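Speaker notes: Public records and agency contact with online platforms
Kulsoom Afridi, Ludthorpe Center for Open Government
February session, 25 minutes plus questions

Opening. Thank the hosts at Hillow. State that the Center takes no position on any pending case.

The request. In Subramaniam v. Hillow, the plaintiff asked for all messages between the city's communications office and outside platforms. The city found 2,113 pages and released 1,703. The remaining pages were withheld under the deliberative exemption. Pause for the audience to find the table in the handout.

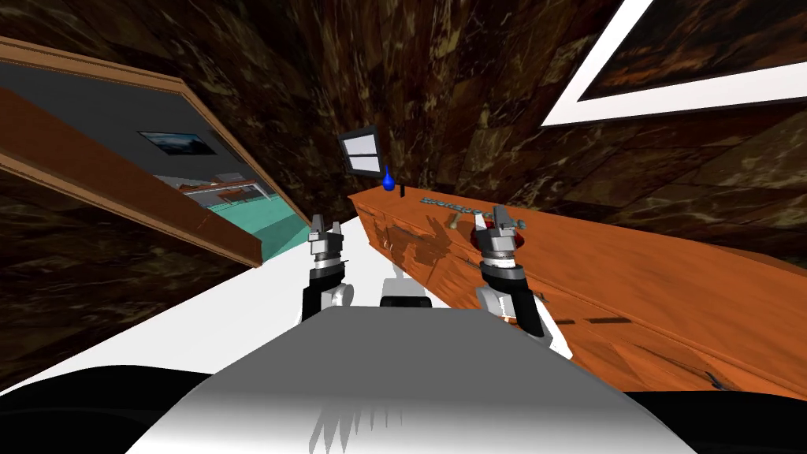 The court's ruling. The judge ordered the city to file a log giving the date, sender and subject of each withheld message. Read the second paragraph of the order aloud. Stress that the ruling concerns disclosure only. The court did not decide whether any message amounted to pressure on a private company.

Costs. Hillow first quoted a fee of $4,000. After appeal, the fee was reduced to $100. Refer members to the fee schedule in the Rernis report, section 3.

Recommendations. Agencies should keep a written record of every request to remove or label a post. The record should name the official who approved it. Legislators should set a firm deadline for withholding logs.

Questions until 11:30. Refer press inquiries to the front office.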